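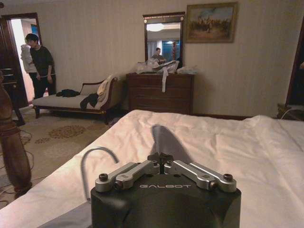

How often should you wash a duvet? Two or three times a year is plenty if you keep a cover on it and air it out in between.

I only got that answer straight in my head this spring, after years of washing mine either far too often or (more usually) not at all. But I have become a total bedding convert, and since a few of you wrote in after my last post asking what I do with a white bed in a house with actual people living in it, I thought I'd put the whole routine down in one place!

First, the morning bit. I don't make the bed right away anymore. I throw the duvet back, open the window and go have breakfast. By the time I've had my coffee the sheets have cooled off and the whole thing smells so much fresher. Then I take the duvet by the two bottom corners and give it four big shakes – it always has to be four, don't ask me why – and let it float down. It lands with creases all over it and I've made my peace with those. I used to iron duvet covers. Iron them! My arms hurt just thinking of it.

I do love white on an old wooden bed. Turned posts in that reddish-brown color can look a little heavy, and something pale and rumpled on top cheers them right up. Same goes for a patterned carpet. If you have flowers or medallions going on all over the floor, give your eyes somewhere plain to rest and suddenly the pattern looks like you meant it.

My own duvet is the Grimis one, the mid-weight, and it cost me 225 at Hudec when they were clearing out the winter shelves. That's the most I've ever spent on anything I sleep under and I'd do it again tomorrow. It's light but it hangs over the sides properly, and the filling hasn't wandered off into one corner the way my old one did.

Washing it is the big production. It doesn't fit in my machine, so it goes to the laundromat on Gosard with a good book and a bag of quarters. Mild soap, less than you think, and an extra rinse. Then low heat in the dryer with a couple of clean tennis balls, stopping every so often to pull it out and fluff up the clumps by hand. It takes forever. Mervyn Dawber, who commented last time that he hangs his over two lines in a wide U shape, has me very tempted to try that in June when the sun gets going properly.

For spots I don't wash the whole thing. Push the filling away from the stain, pinch up just the fabric, dab with cool water and a drop of dish soap, blot with a towel. Coffee comes out beautifully if you're quick. Chocolate is slower, and yes, I eat in bed.

One more thing – the carpet! Run the vacuum under and around the bed posts before you change the sheets, never after. I did it in the wrong order for years and kept wondering why fresh sheets made me sneeze.

Next up is pillows. I have a stack of them in the hall closet that have gone a color I'd describe as weak tea, and I'm going to find out if they can be saved.

Search this blog
Type and hit enter

Recent posts
The great linen closet clear-out
Flannel sheets, yes or no?
Getting candle wax out of a bedspread
Beeswax and old bed frames
My favorite clothespins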